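Leave the Wall Alone

Danica Vidmar
August 2023

Every few months somebody comes through our workshop and points at the big white wall and says, you know what would look great there. Shelves. A whiteboard. A mural, God help us. Last time it was a pegboard system from Clurnitz, 163 dollars before you buy a single hook, and the person had already measured.

No. Leave it.

I've rented bench space in four buildings since I left my last real job and every one of them went the same way. You move in, it's bare, it's great. Then a calendar. Then a bracket for the broom. Then somebody gets a deal on used shelving and by the next October you can't find a stretch of wall wide enough to lean a door on. And then people complain the place feels small. Well yeah. You put stuff on all of it.

The old Shehu building was the worst. Went in around the year 2000, a former print shop, beautiful high walls, all painted. Two winters later there was hanging storage on every side, right up past where anyone could reach without the ladder, and the ladder was behind the storage. I'm not making that up. I lost a good square up there and I assume it's still up there.

What goes on walls is mostly things people don't want to decide about. That's my whole argument really. A drawer makes you pick. You open it, it's full, something has to go. A wall never says it's full, there is always another foot to the left. So up goes the coil of hose, the clipboard from a job that ended, the level with the cracked vial. It all stays. It gets dusty and you stop seeing it, and after a while you buy a second level.

I'm told this is what walls are for. The guy from Porkex, where we get our fasteners, said an empty wall is wasted square footage and I've been arguing with him in my head ever since. Wasted on what? You need somewhere to hold a thing up and look at it. You need a plain background when a part is small and dark and you're trying to see the edge. You need a place to press your hand flat and think for a second. I do that maybe ten times a day. Try it on a pegboard.

And the light. White wall, light bounces off it, whole end of the room is easier to work in. Cover it with tools and you just made the room darker and then someone wants to buy lamps. 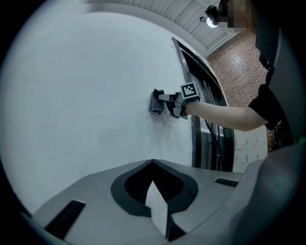 Now, I'm not against storage. I love small drawers. Give me a cabinet with a grid of little drawers and a label maker and I'm happy for a weekend. Screws, washers, fuses, whatever, all of it behind a front that closes. Takes up a bit of floor, sure. I'll trade floor for wall every time, becuase floor gets swept and walls don't.

Brick is different too. Brick can take it, it already looks busy. If you must hang something, hang it on the brick, and good luck drilling. That's a feature if you ask me. Anything you have to drill masonry for, you had to want it pretty bad.

Cables I'll give you. Cables have to hang somewhere, I've never seen a good answer. Ulance sells a rack, I bought one, it held the cables fine and then everybody hung their jackets on it.

What I'd ask, if you run a shop or a garage or even just have a hallway, is pick one wall and write it off. The biggest if you can stand it. Tell people it's not available. They'll think you're being fussy and some of them will keep bringing you catalogs. Repaint it when it gets scuffed, and it will get scuffed, elbows and boxes and hands, that's just use. A gallon of white is cheap. Cheaper then shelving anyway.

Ours needs a coat now, down low mostly. I'll get to it once the order's out the door. If you're the one who left the tape measure on my bench with a sticky note on it, the answer is still no, and I'm keeping the tape measure until you come get it.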